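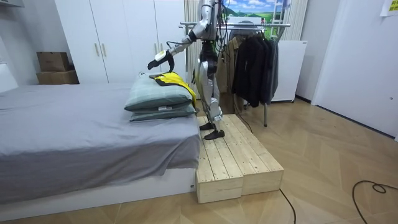
February 3, 2025
by Valbona Matić
2 comments

Budget notes for the July order, before I lose the napkin.

The Piritz quote for replacement hands is in. Read it sitting down. Hands are priced singly, fasteners come in bags of 200, and the bag is the only line Rocío approved without sighing. I asked for 3 hands. She asked which of our 2 robots has 3 arms. Fair, but one goes on the shelf, and the shelf is what saves us when a finger goes on the day before a visit.

Oromex would rather we leased. Their sheet has a column called "peace of mind" with a number in it. Crossed that out and the total looked a lot friendlier. Still waiting to hear who pays freight on returns -- I suspect us.

Platform: keep the pine one. Mutiso sells an aluminum version with adjustable feet, and it is lovely, and for that money I could buy the lumber to build a staircase. If the bed height changes we get the saw out again.

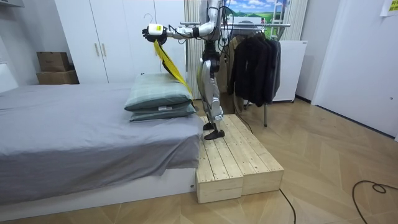

Garment work needs its own line this year. Last year it was hidden under "misc. soft goods" and Rocío Sepúlveda, who reads everything, found it. So: clothes, hangers, spare pillowcases, one more rack. All of it together costs less than a single wrist cable from Pleltgate, part 3001, which I have now typed into so many forms that I know it better than my own phone number.

Cable covers for the floor -- add. Cheap, and I keep forgetting.

Not asking for a second bed. I priced one, then thought about where it would go, then closed the tab.

To do:
- get Oromex to put the freight answer in writing
- ask Piritz if left and right hands cost the same (they don't, I bet)
- move the 3001 cables to the top of the list, lead time is awful
- send Rocío the sheet with the formulas working this time

Shares: 3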